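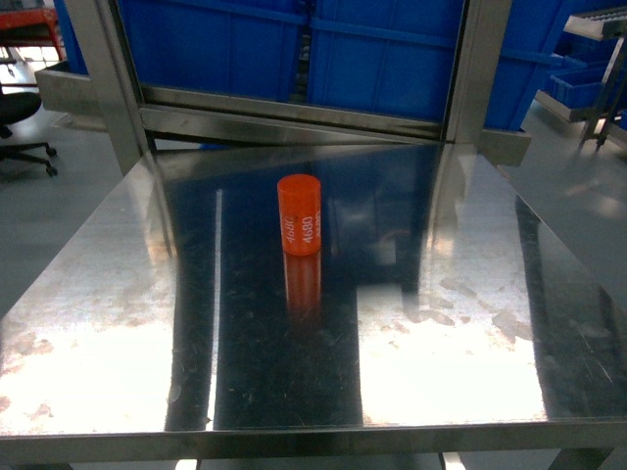 About Temix

Temix handles and sorts cylindrical cells, including pieces marked 4680. Booker Holloway started the company with 2 benches and one steel table. We now have 20 people on staff. Marisol Mbeki runs the shop floor, which is gray epoxy with red steel frames on leveling feet.
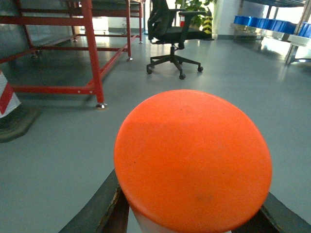 DAYTON, Ohio, 1/4/19

Our second sorting line opens in June. Orders under 40 pieces go through Percy Guzmán at the front office.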